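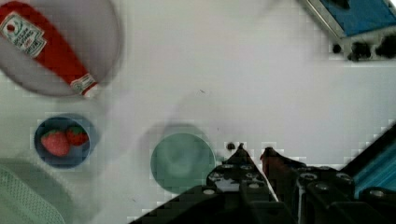 How to budget for a tabletop robot arm

The price on the quote covers the arm. Most of what follows is what the quote leaves out. We went through it for the teaching lab at Sirnthorpe, starting in January.

Step 1. Write down the task first

List what the arm has to pick up and where it has to put it. Bottles, bowls and plates need more reach and jaw opening than small parts do. Send the same list to every supplier. Ours went to Tramby and Strömberg. 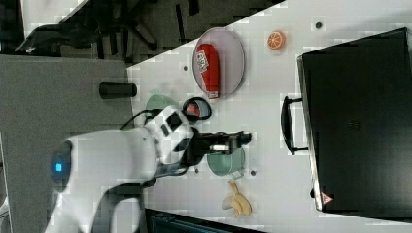
Step 2. Price the extras

Ask for the gripper, spare finger pads, cables, mounting hardware and wrist camera as separate lines. Plastic fruit and cheap dishes are fine for test objects. Our set came to $50, and we budget to replace it every year.

The table matters too. Get one with fixing holes already drilled and a pale matte top.

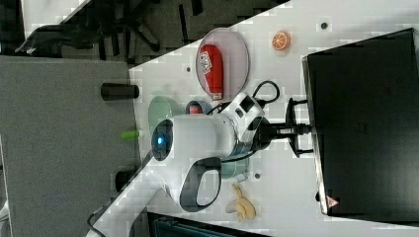
Leave room for whoever is working beside the arm, and measure the cable run before you order. Our spare gripper, delivered, was $1607, with freight as the surprise – ask for it in writing.

Step 3. Plan the time

Allow 8 weeks for delivery and 3 more for setup and safety sign-off. Keep service costs in next year's budget, not this one.
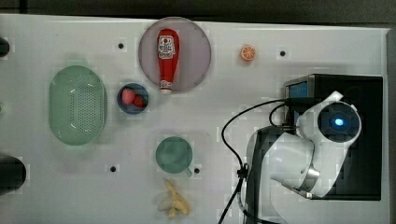

Zubaida Magsi: Does the 3 weeks include staff training? Clastero billed us for that separately.

Vidar Eklund: No, add it as its own line.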